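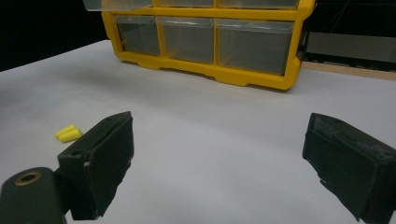

Fadi Khasawneh wants to know why I don't just buy a gripper, and whether printed fingers can hold anything soft without crushing it. Fair questions, so this thread covers where the build stands.

1/ I want an arm on my bench that can put small stuff away in a drawer organizer. Before the arm gets a vote, the fingers have to work by hand. So I'm testing with a hand-held gripper first and leaving motors for later.

2/ Foam earplugs are my soft test part. They squash, they roll, and they cost almost nothing. If the fingers can take one without folding it in half, screws and spacers should be easy.

3/ The organizer is yellow and so are the earplugs. Bad pick for anyone using color to find the part. I'm going by shape and position, so I left it.

4/ Finger wear is worse than I expected. The dark surface is scuffed on top and there are small white chips near the lower inner corner of the right one. The chips don't change the grip, but I want to know if they spread.

5/ Plan for the next round is 200 picks with the same pair of fingers, no swaps. I'm logging misses in a plain text file. First short run was 44 picks and 17 of them were bad, mostly from coming in too high.

6/ Opening a drawer is a separate problem. The clear ones have a thin rim along the top and not much else to grab. Pulling one out is okay by hand - pushing it back straight is where I keep messing up.

7/ On buying one: I looked at the Waleck and the Vrabec. Both nice. Both want their own controller, and mine is an old Casisora board that I already know how to fix.

8/ Fadi also asked about finger width. Next pair will be 28 mm wide at the tip. Anything wider gets awkward around the narrow drawer on the left.

9/ Files go up on Roltedia once the 200 picks are done, probably in May. If you print them before then, check the holes with a drill bit. Mine come out tight.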